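Snack cabinet

By the Rakport Household Reference desk
2022-09-21

A snack cabinet is a low piece of furniture with drawers, whose flat top is used for keeping or serving small food and drink. It is found in shared kitchens, offices, student houses and waiting rooms. The name describes the use and not the construction. Many snack cabinets were first made as bedroom or office drawers and were moved to the kitchen later.

Form

The usual snack cabinet is lower than a kitchen worktop, so that a person who sits nearby can reach the top without standing. Three drawers are common, one above the other. The drawers hold napkins, spare bags, bottle openers and similar things. Painted fronts are often preferred to bare wood, as they are easier to wipe. Grey and white are the most frequent colours in rented rooms. The Skunska, a model which was sold flat in a box, had 6 screws for each drawer and a top that could be lifted off for washing.

Things kept on the top

The top normally carries only a few items. Bags of crisps (in American English, potato chips) are laid flat, because they fall over when they stand. Drinks cans are placed upright at the back, where an elbow does not meet them. A sponge is often left within reach for crumbs and rings. 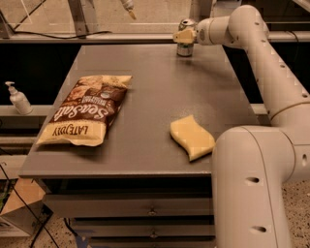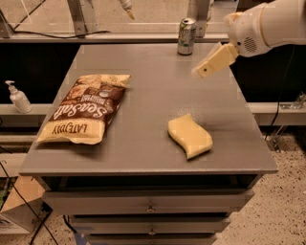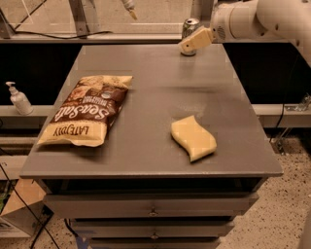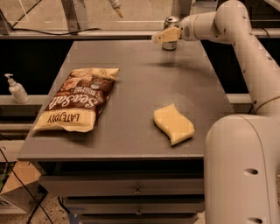
Sea salt crisps, a pale yellow sponge and a silver can on a grey top.

Sponges for this purpose are sold in several shapes. The wavy shape, with long sides curved like the letter S, is easier to grip than the plain block. It was offered in Britain by the firm Drellix, among others, in packs of eight. A sponge used on a food surface should be rinsed after use and left to dry on its edge.

Care

Salt and oil from crisps leave a thin film on paint, and dust then stays on it. A damp sponge with a little washing-up liquid is enough for most marks. Sugar from drinks should be wiped the same day, or it becomes hard. Scouring powder is not advised, for it makes the paint dull. Drawer knobs are touched by greasy fingers and need cleaning more often than the top.

In shared offices

The furniture supplier Mitsotakis-Vlachou delivered about 2,000 low cabinets to offices between one January and the next, and its leaflet gave two rules for their use: open bags must be closed with a clip, and no can may be left overnight. Many workplaces have copied these rules in a shorter form and keep them on a card inside the top drawer.

See also: Sideboard; Tea trolley; Chest of drawers

Shares: 8
Comments: 3

cornerdesk
We have the Skunska at work. The lift-off top is good but the middle drawer sticks in winter.

pip_and_tea
Please add something about ants.

marrowfield
Clip rule is correct, the can rule is never followed in our office.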